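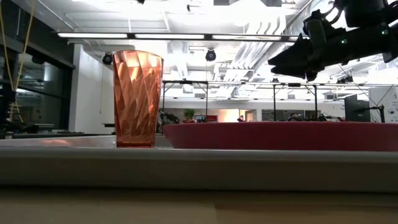 Hostance Tabletop Handling Kit

The Hostance kit is a bench package for teaching and recording pick-and-place work with everyday tableware. It covers cups, bowls, trays and flatware on a flat surface. The kit is sold by Trummer as a complete set or as an upgrade to an existing arm.

What is in the package

Two-finger parallel gripper, matte black, with tapered fingers
Wrist camera with bracket and cable
Fixed side camera with clamp
Control box and power supply
Prorar recording software, one seat
Spare finger set (2 pieces)
Cable clips, hex keys, printed setup guide

The arm, the table and the tableware are not included. A list of tested tableware can be downloaded from the support page.

Gripper

The fingers are stepped on the outside and close to parallel on the inside. The narrow tip is meant for rims, handles and thin edges. The wider section below the step takes the load when the gripper closes on a larger body, such as the wall of a tumbler.

Rated payload at the fingertips is 500 g. This figure includes the contents of a cup or bowl. For a shallow bowl held at one point on the rim, use half of the rated value, as the weight hangs off to one side and the bowl will rotate in the grip before the gripper reaches its force limit.

Finger force is set in software in 14 steps. Thin plastic cups should be started at step 3 and raised one step at a time. Faceted or ribbed cups may need a higher setting than smooth ones of the same size, depending on where the fingers land. Stoneware and glass have been tested only with the optional rubber tips.

Cameras

The wrist camera looks out past the fingers, so both fingertips stay in view at the bottom of the picture during approach. It has a fixed focus and needs no adjustment after mounting. At travel speed the picture will blur. The software can flag blurred stretches in a recording but does not remove them. 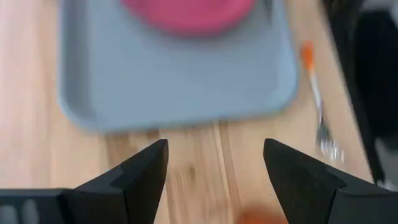 Wrist camera view with the arm over a wood tabletop: tray and pink bowl ahead, fork to the right.

The side camera can be clamped at table height or higher. A low position gives a clear outline of cups and the height of the gripper above them. It does not show the inside of a bowl. Users who need to confirm that an item has been placed in a bowl should raise the clamp or rely on the wrist view.

Glossy tabletops will show reflections of bright items. The tracking function in Prorar has an option to ignore a band directly under each item. Turn it on for glossy surfaces and leave it off for plain wood.

Flatware

Forks and spoons are the hardest items in the tested list. A fork lying flat gives the fingers very little height to close on. Approach across the handle, with the fingertips as close to the table as the arm allows, and set the closing speed to low. Handles with a thick end can be picked from that end, but the fork will then tilt toward the tines. Knives are outside the scope of the kit.

Setup

Mount the gripper on the arm flange with the four supplied screws. Attach the wrist camera bracket before tightening the last two, because the bracket shares their holes. Run the cables along the outside of the arm and leave a loop at each joint. Move every joint through its full travel by hand with the power off and check that no cable pulls tight.

Start the control box and wait for a steady indicator light. Open Prorar, choose the arm model and run the table check. The arm will touch the tabletop at three points and store the height. Repeat the check whenever the table or the arm base is moved.

Compatibility

Urier arms with firmware released before March need an update before the control box will connect. Arms from other makers can be used with the adapter plate, ordered separately. The adapter adds length at the wrist, and the table check must be run again after it is fitted.

Known limits

Items stacked inside one another are tracked as a single item.
Clear glass is not tracked reliably by either camera.
The gripper is not sealed. Keep liquids below the rim line and do not use it over a sink.
Finger pads are not approved for contact with food.

Service

Replacement fingers and camera cables ship from stock. Gripper repairs are done at the Trummer workshop and require a return number.

Technical questions: Krisztina Veres
Orders and returns: Tullio Testa

Page last revised Mar 31, 2020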